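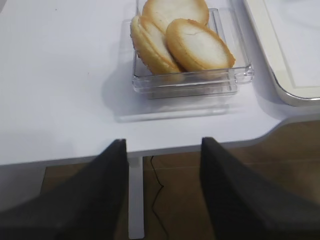
Good morning, everybody, and thank you for coming in on a Saturday. (Wait for the back rows to settle.) I'm Moushumi Bandara, and I've been asked to talk about feeding people at a neighborhood gathering, a thing I have been doing long enough to have strong feelings about serving spoons.

Start with the February supper at Skarkthorpe. We had 80 guests and one line, and the soup people and the dessert people kept bumping elbows all night. Lovely evening, mind you – but a slow one. Tell the story about Nermin Dağdelen and the coat rack if there's time.

Main point: set the sweets on their own table, well away from the hot food. Cookies can sit out happily in a low tray, and folks will wander over when they're ready.

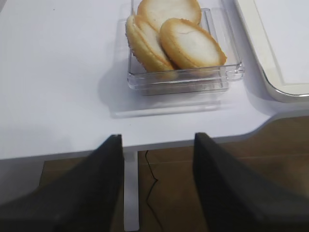

Keeping the line moving

Plates go at the start, forks and napkins at the very end. Let people walk down both sides of the table if the room allows it. For sandwiches, I like the bread first and the greens close by, so each person can build as they go. Pause here and ask who has run out of buns before. (Hands will go up!)
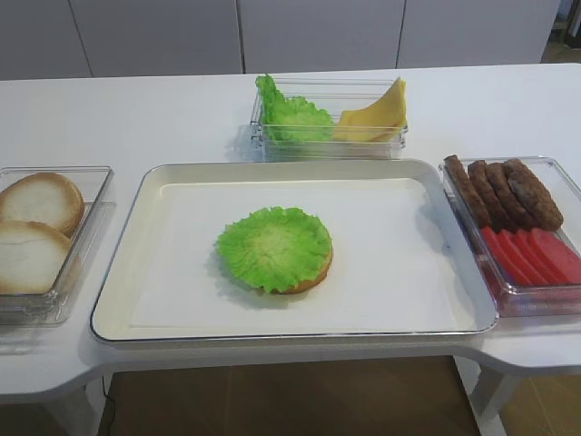 How early should we open the doors?

I'd open them 13 minutes before you plan to serve. That gives people time to hang up a jacket and find a friend, and the kitchen still has a little breathing room.

Thank Nermin and the Dullero kitchen crew, then point everyone toward the coffee.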